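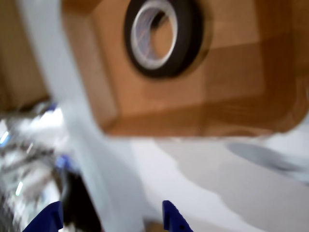 工作间记录本 第5册 第8页

2019-12-17

今天一整天都在跟纸箱打交道,手上全是纸屑味。Ferkine 那批样品要在年前寄走,Inès Guérin 昨天晚上留了张条子,说单子上的箱子都得重新封一遍,旧胶带翘边太厉害。行吧,封就封。

先说胶带。黑色那卷我放在大箱子顶上了,用完请放回原处,别塞抽屉,上次我翻了半个下午(最后在 Chauvin 那堆图纸底下找到的)。黑胶带比透明的好撕,贴在牛皮纸色上也看得清楚,哪条缝封过哪条没封一眼就知道。缺点是贴歪了很难看,揭下来还会带走一层纸皮。我今天揭坏了一处,用小块补上了,丑是丑了点,能用!

封箱顺序我改了一下:先压中缝,从中间往两头抹,再封两端。以前从一头拉到另一头,到末尾总会拱起一道褶。Ludivine Chauvin 习惯用尺子刮,我试了,用拇指也差不多,就是指甲受罪。

下午弄浅托盘。想法很简单,小零件别再直接往大箱子里倒了,先码在浅盘里,再整盘放进去。瓦楞纸裁好,四边折起来,折之前拿钝的那一面先压一道线,不压的话折边会鼓。边高我没定死,太高了手伸进去碍事,太低又拦不住东西。Vuditz 那边要的是矮边,说拿取方便,我也倾向矮的。
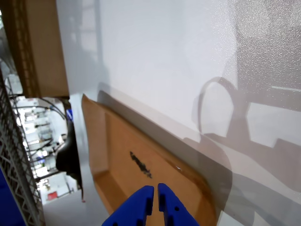

图:浅纸托盘,盘底有黑色记号笔涂痕

说到记号笔:盘底要写编号的话,请写在靠边的地方,字写小一点。写在正中间,东西一放上去就全盖住了,等于没写。写错了也别使劲涂黑,翻过来写背面就好。这条我打算抄到墙上去。

单子上的编号从296开始,接着上一本往下排。订货号1206那种纸板偏软,折两次就起毛,下次跟 Wonero 下单的时候换硬一点的,Inès 去问价。

还没想好的:托盘叠放时中间要不要垫一层纸?Ludivine 说不用,我觉得运输颠起来会磨。等做出几个一样大的,叠起来晃一晃再说。

另外白色台面收工前记得擦一遍,胶印留过夜特别难弄。大箱子先别挪,明天接着封。三月那批如果还用这个尺寸,裁纸的样板我夹在本子最后了,边上写了折线的位置,铅笔写的,别蹭掉。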